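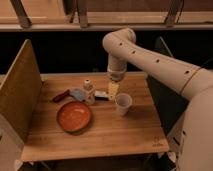
You're on the wrong side of this one and you know it, was the first thing anyone said to me tonight, before I had my coat off. The woman two seats over at the library meeting. She'd read my letter in the paper about the work permit bill and had it folded up in her bag with pencil all over the margins. Said I'd been soft. Said I'd been soft on the growers mostly. Could be right. Sat there chewing on it through the whole first hour.

Writing this fast, 11:40 pm, want it down before I sleep.

The bill. Temporary permits tied to one employer, three years, renew once, then out. The state can't do much on its own, it all hangs on a federal waiver, which half the room didn't seem to know until the second speaker got to it. You could feel the air go out. Then everybody got louder.

Packing shed owners on the left side of the aisle, church people and the tenants group on the right, me in back by the radiator like always. Shezi sent their HR man with a handout. 497 seasonal jobs at Wustgate last harvest, he said, 289 filled by the time picking started. So what happened with the rest? He said fruit on the ground. A man in a feed cap said pay more. Applause, some boos. HR man said they'd raised it twice. Feed cap said raise it a third time then. Went on like that.

My trouble is I agree with both of them, depending on the minute.

What I wrote in the letter was that a permit is better than no permit. Still think so. People have been here 11 years, kids in the middle school, and they drive to work every morning scared of a tail light. A card in the wallet would fix that. But the woman's pencil said TIED TO WHO? and I had no good answer in the letter, I'd skipped right over it. If your boss holds the permit, your boss holds you. Complain about the ladder, the water, the hours, and you're on a bus. I knew that when I wrote it. Left it out becuase the paper only gives you so many words and I wanted the end to sound strong.

Should look up whether other states tried the untied kind. Ask at the reference desk. Also return the two books, overdue.

Public comment was two minutes each, timer on a phone. A kid, nineteen or twenty, spoke in Spanish and his sister put it in English. He cleans at Skenora, nights. Not farm work at all, so the bill does nothing for him, nothing for cleaning or roofing or the nursing home. Hadn't thought of that either. He wasn't angry. He asked if anybody up front could tell him what line he was supposed to get in. Long quiet. The legislative aide said he should talk to someone after, and wrote down a phone number for him. I saw him put it in his shirt pocket.

Then a retired fellow, very polite, said the law's the law and his own grandparents waited their turn. People groaned. I didn't. He has a point about fairness and it doesn't go away when you groan at it. I'd have liked to ask him what his grandparents' turn looked like, how long, how many forms. Mine walked off a boat and were working by the end of the week. Different rules then. Hardly any rules, for them anyway.

Didn't get up and speak. Had a card filled out and everything. Put it back in my pocket. Annoyed at myself all the way home.

The vote in commitee is next month, aide says. March maybe. He says it's 30 days of comment first and they do read them. Do they? I'll send one. Shorter than the letter. Three things: let people change jobs without losing the permit, cover work besides picking, and some way to stay at the end of it for those who want to. The last one will sink it, everybody says so. Put it in anyway? The tenants group says ask for all of it. The Clivura growers' flyer says keep it narrow or get nothing, and they've counted the votes and I haven't.

Caught up with the pencil woman in the parking lot. Cold, both of us stamping. She gave me the letter back with her notes, so I've got it here under the lamp. Four question marks and one "yes" next to the part about the school. She's going to the capital for the hearing and has room in the car. Told her I'd think about it. Would have to swap my shift.

Truck wouldn't start first try. Second try fine. Battery, probably.

Radio on the way back had a senator saying border first, everything else after. They were saying that when I bought this truck. Turned it off at the bridge.

Going to bed. Call about the shift in the morning, before 8.

Notebook > Town and State > Work Permits

Contact | Copyright the author | Back to top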